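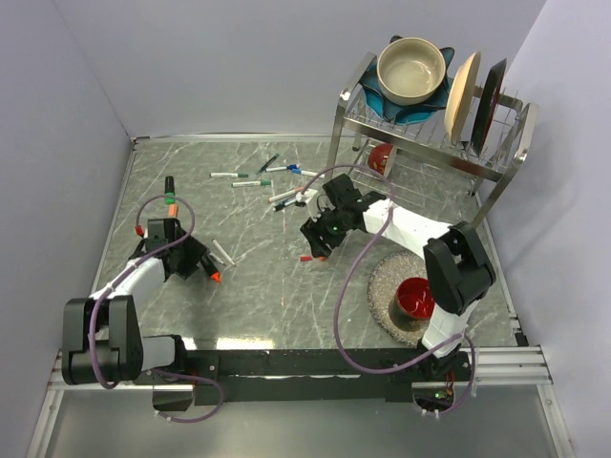
Markers out on the grey marbled worktop, dish rack in the corner. Most of them lie left and centre.

Home | Food | Rooms | Makers | Subscribe

4 min read

THE PEN DRAWER, EMPTIED

Yara Azar owns too many markers. She'll say so before you've got your coat off. Thick ones, thin ones, caps with no pen, pens with no cap. All kept in one drawer in the kitchen at Dornton, under the tea towels, and once a year, in January, the lot comes out.

Worktop first. Wiped, then the pens tipped on. She likes a hard surface for this, nothing that drinks ink. Then the test: a stroke on the back of an old envelope, two if she's feeling kind. Faint means bin. No second chances, no standing them on their heads overnight.

"I did that for years," she says. "You get one more shopping list out of it."

Caps are the slow part. Orange goes on orange, fine, but there are three sorts of red in the house and they don't swap. Gebhard Schwaiger, who shares the kitchen and most of the blame, buys his from Boutros on the corner, singly, never the same make twice. Hence the muddle.

What stays goes in a jar, lying down if the drawer's deep enough. Greens and blacks at the front becuase those are the ones for freezer labels. The rest for the children's table.

Last year's sort took 10 minutes. This one ran past lunch, and the soup caught.

Words: Rokton desk. More kitchens on page 214.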